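Bornwood Wallpaper Names

Hi! This is a plain text list of 614 wallpaper pattern names that I typed up from old sample books, mostly because I got tired of flipping through the same pages every time I wanted to look something up. I started it in July and it grew a lot more than I meant it to. Last update: 17 April 2019.

What's in it

One file, patterns.csv, with 3 columns: name, maker, and motif. The name is spelled the way the book spells it, even when the book is clearly wrong (there's a "Hyacynth Lane" in there and I'm leaving it alone!). The maker is one of three, Bornwood, Sullora or Tindall. The motif column is my own word for what's on the paper, so you'll see things like "rose", "ivy", "stripe", "ship" or "violet".

I went back and forth on mixed patterns. A lot of the florals have a stripe behind them, and for a while I was tagging those as both, which made searching a pain. Now the flower wins. If the stripe is faint and the bouquets are big, it goes under the flower and that's that.

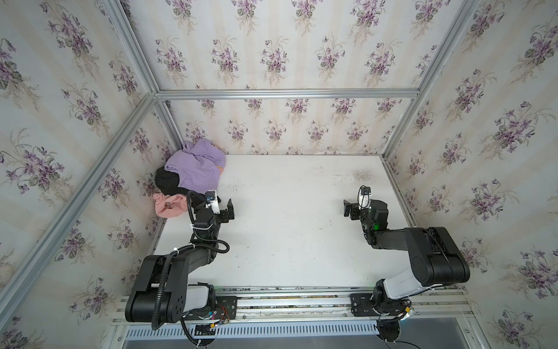

Violet bouquets on cream with faint stripes: motif "violet".

Colors aren't in the file. The older books have yellowed so much that my "cream" could easily have been white once, and I didn't want to guess my way through the whole thing. Maybe later, if I find cleaner copies.

Known problems

73 rows have no motif, all of them Tindall. I had the index for that book but the sample pages were gone, so all I've got is names. "Evening Call" could be anything, really. If you own the full book, please open an issue and tell me what you see.

Using it

It's a normal comma-separated file in UTF-8, so any spreadsheet will open it. I use it with Kikari, my little search script, which lives in its own repo. Take the list and do what you like with it, and if you fix a typo that's mine and not the book's, send it over!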